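The tracker that forgot which way was up

I have spent most of September losing an argument with a cube. The cube has square black-and-white markers on its sides and a bigger one on top, it rides on the back of a glove, and my code is supposed to say where it is and which way it points. Simple stuff. I told Covadonga it would take an afternoon.
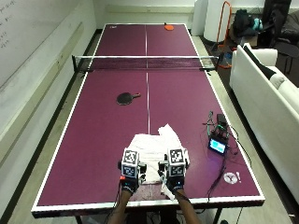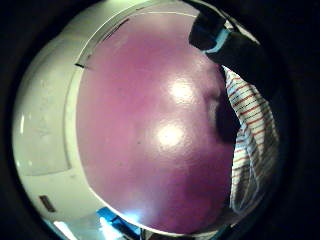 What the bug looked like

Every so often the left hand would flip over. In the replay it sat there flat on the cloth, minding its own business, then turned itself inside out for a frame or two and came back as if nothing had happened. The fold planner downstream took this very seriously and tried to plan for it.

The cause is old and boring. A flat square seen nearly head-on has two poses that explain the corners almost equally well, and a solver that looks at one marker will pick whichever has the smaller error this frame. Next frame, the other one. If you have the top marker and a side marker together the problem mostly goes away – unless, like me, you solve each marker separately and then average the answers. Averaging a right answer and a wrong answer gives you a third answer, and I can't recommend it.

What I changed

All visible corners on a cube now go into one solve. Four corners per marker, so 16 when four markers make it through detection, though from any one spot you never get that many off a single cube. The 16 is both gloves at two markers each, and I did briefly feed all of them into the same solve. Ramiro found that one. He was kind about it for almost a minute.

Then there's a small filter on top that keeps both candidate poses alive for 2 frames before it commits. I called the branch bresex, after a typo I no longer remember making, and the name has stuck to everything including the config file.

Cloth is still a pain

Cloth creeps up over the front markers and the detector quietly drops them, so we're back to the top one and its two opinions. I replayed 100 clips last night with the new solver. The flips that are left are all in the cloth clips. Emiliano wants a motion prior. I want a sandwich. We'll probably do his thing first, once I've worked out why the timestamps on the right glove start before the recording does.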